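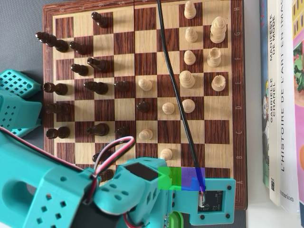
4. Mounting the Flutside cable clamp

The Flutside clamp holds the plug end of a USB or HDMI cable against the body of a camera, recorder or small monitor. Read this section through once before you begin. If you bought the clamp as part of the Giseo desk kit, the base plate is already fitted and you can start at step 3.

Parts used in this section

Clamp body with thumb screw
Base plate
Short mounting screw, 1/4 inch
Rubber pads, 2 thicknesses
Hex key (stored in the lid of the box)

4.1 Fitting the base plate

1. Turn off the camera and unplug all cables. Remove the lens if it is heavy enough to tip the camera over when you lay it down.

2. Place the base plate against the bottom of the camera with the Brernutis logo facing out. Line up the slot with the tripod socket and start the short screw by hand. It should turn freely for the first 2 turns. If it binds, back it out and start again.

3. Tighten the screw with the hex key until the plate no longer shifts when you push it from the side.

CAUTION: Use only the short screw supplied. A longer screw can reach the bottom of the tripod socket and damage the camera.

4. Check that the battery door still opens. On cameras with the door close to the socket, slide the plate toward the lens side and tighten it again.

4.2 Choosing a pad

The thin pad fits cables from 5 mm up in diameter. The thick pad is for anything thinner, including most flat cables. Peel the backing from the pad and press it into the channel of the clamp body. Leave it for 13 minutes before closing the clamp. Pads can be removed with a fingernail, but the adhesive does not hold a second time. Replacement pads are sold in packs of 5.

NOTE: Clamps made before February 2018 have a narrower channel. The thick pad has to be trimmed to fit these.

4.3 Attaching the clamp body

1. Slide the clamp body onto the rail at the edge of the base plate. It goes on from either end.

2. Plug the cable into the camera. Do this before closing the clamp, so that the plug is fully seated and straight.

3. Lay the cable in the channel. Leave a small loop between the plug and the clamp, just big enough to pass a finger through.

4. Close the arm over the cable and turn the thumb screw clockwise until the cable does not slide. Finger tight is enough.

5. Lock the clamp body to the rail with the side lever. The lever lies flat when locked.

6. Pull gently on the free end of the cable. The loop should keep its shape and the plug should not move. If the loop gets smaller, go back to step 4.

CAUTION: Do not use pliers on the thumb screw. Crushing the cable can break the wires inside with no mark on the jacket.

WARNING: The clamp is not a safety tether. Do not lift, carry or hang any equipment by the cable.

4.4 Two cables

A second clamp body can be fitted to the same rail. Mount the thicker cable nearest the lens and tighten it first. Keep the two loops apart so that one cable can be unplugged without opening both clamps. Oyelaran right-angle plugs need more space, and with these the second clamp has to go on the far end of the rail.

4.5 Removing the clamp

Open the thumb screw, lift the cable out of the channel and then unplug it. To take the clamp body off, raise the side lever and slide it to the end of the rail. The base plate can stay on the camera. It has its own 1/4 inch threaded hole for a tripod.

4.6 If the cable still slips

Wipe the cable jacket and the pad with a dry cloth. Do not use oil or silicone spray anywhere on the clamp. If the pad is shiny or has a groove worn in it, replace it. Braided cables wear the pads faster than smooth ones.

Revised Tuesday, October 1, 2019. Text: Eirlys Trevor. Technical check: Demetrius Ostrowski.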